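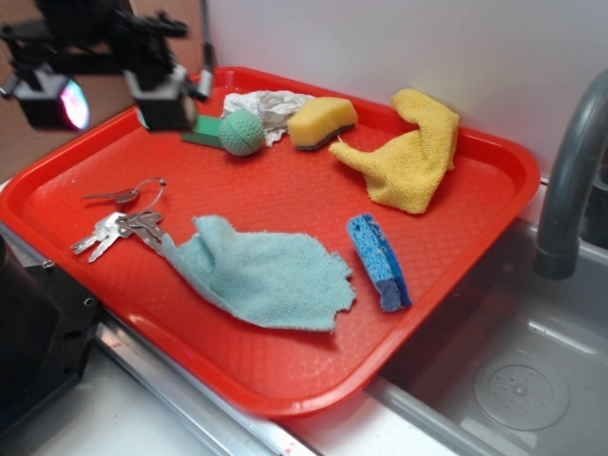

A red-orange tray with a textured floor and a raised rim.

How to Clean and Reset a Kitchen Junk Drawer

Set aside an hour when you won't need the kitchen. You will need a tray or baking sheet, a trash bag, a damp cloth, dish soap, an old toothbrush and a pencil.

1. Take everything out
Pull the drawer all the way out if it has a release. Most newer slides have a small lever on each side, one pushed up and the other pushed down. If yours doesn't come out, empty it by hand. Tip the contents onto the tray so the small parts can't roll off the counter.

2. Throw out the obvious
Dried-up pens, dead batteries, takeout menus, stretched rubber bands and keys that fit nothing can all go. Batteries don't belong in the kitchen trash. Put them in a jar and take them to a drop-off bin. Tape over the ends of lithium cells first.

3. Sort what is left
Make piles by use: writing, fixing, sticking, lighting, cleaning. Anything that belongs in another room goes in a bag by the door. Loose screws go in a small lidded jar. If a pile has only one thing in it, add it to the nearest match.

4. Wash the drawer
Shake the crumbs into the sink. Wipe the bottom with a little soap on the cloth and work the toothbrush into the corners. Go over it again with plain water and leave it to dry for about 2 hours. Raw wood takes longer. Don't put a liner down until the wood feels dry to the touch.

5. Measure before you buy dividers
Measure the inside, front to back and side to side, and then the height. Ours is 383 mm wide inside, and the first Wendard set we bought was too wide by a finger. The Dorkero strips can be trimmed with a utility knife and fit on the second try.

6. Put it back
Scissors, tape and a pen go at the front. Things you use once a month go at the back. Leave one section empty for whatever turns up next.

To keep it that way, spend seven minutes on it every few months. We do ours in March, when the batteries in the smoke alarm get changed.

Posted by Prasert Bunnag in Kitchen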